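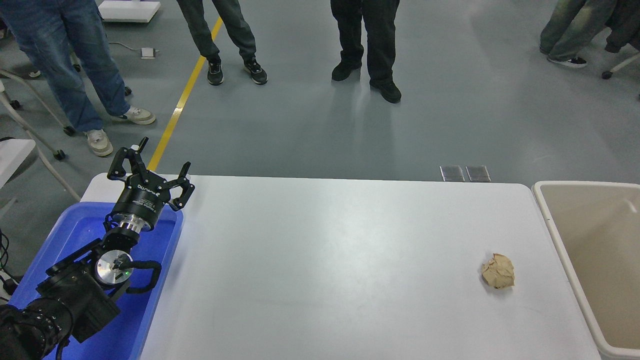
Farzana Soomro was waiting at the north side of Ngau Square with a paper map, folded so many times that the market hall had almost disappeared from it. She has led walks through this part of the city for 11 years, and she still prefers paper. "On a phone you see only the street where you stand," she told me. "In Ngau the interesting thing is always in the next street."

The square was laid out as a place to turn wagons. Later came the tram, then the theater, then the offices of the Fleretus shipping company, whose tower still gives the hour a little late. Soomro does not begin her walk at the tower. She begins at the tram stop, by the bench which faces the wrong way.

"Everybody asks me about the bench," she said. "The tracks were moved in my mother's time and the bench stayed. I like to start there because people sit down, and when they are sitting they listen."

I asked her if the square has changed much since she began. She thought for some time before she answered. The fruit sellers have moved to Moris Street, she said, and the rents on the south side are now too high for the small tailors. But the chess players are still under the lime trees, and on Saturday the booksellers put out their tables from the theater steps to the fountain – 68 of them in a good season.

"I don't want to be sad about it on the tour," she said. "Visitors come for one afternoon. If I complain for two hours, what do they take home?"

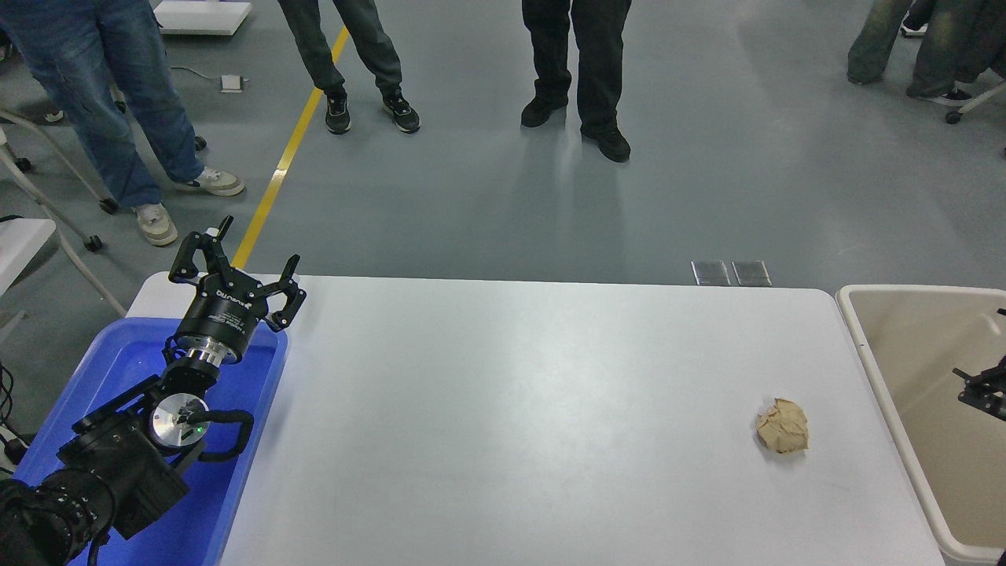

Where to eat, and when to come

Soomro sends her guests to Jundari, a lunch room behind the theater with ten seats and a handwritten menu. She advises the lentil soup and the flat bread with onion. "Go before noon," she said, "or you will stand in the street with the lawyers."

For a first visit she recommends December, when the lamps are lit by four o'clock and the fountain is covered with boards. The tower is open then as well, if the wind allows. I went up by myself after we said goodbye. From the gallery the square looks smaller than it feels from below, and I could follow the tram lines past Moris Street as far as the river – the bench was easy to find.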